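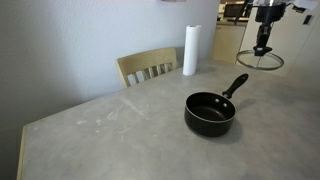
Velimir Mujić would keep one small pan and give the rest away. He wrote to us after the last gallery went up and said that a person living alone cooks nine meals out of ten in the same saucepan, and that the other pans are there to fill the cupboard. A few readers agreed with him. More of them did not, and most of the letters were about lids.

This page belongs to the Stuslow kitchen clear-out, which started in July and is still going. The idea is simple. Each household takes everything out of the kitchen, puts back what gets used in a normal week, and boxes the remainder. Boxes go to the Maluleke hall on Tuesday, any time after 4 p.m. So far 62 households have signed up and 38 have finished.

Small saucepan, black, long handle. Dark nonstick inside, with two rivets where the handle joins. It is a good size for one or two eggs, oatmeal, a can of soup or leftover sauce. Pans like this stay on the "keep" side more often than anything else apart from the kettle.

Paper towels, one upright roll, at the back of the table. Paper goods do not need to be boxed or listed. Leave them in the kitchen.

The table, with a mottled gray top and a pale edge on the left. There are white smudges and a few thin scratches on it. For marks like these try a damp cloth first, then a little dish soap. Do not use scouring powder on a gray top – it leaves a dull patch that shows from across the room.

The chair, light wood, behind the table. Furniture is not part of the clear-out. The Maluleke hall has no space for it, and the Dasden store takes chairs and tables all year if they are sound.

Some notes on pans, as the same points keep coming up:

Nonstick pans with a flaking surface should not be passed on. Put them in the metal bin behind the hall.

A loose handle is fine if the screw can be tightened. Riveted handles that wobble go in the bin too.

Tape lids to their pans. We had 21 lids left over at the Brirora clear-out and could match only a few.

The sign-up sheet is by the hall door, and there is room on it for 100 names.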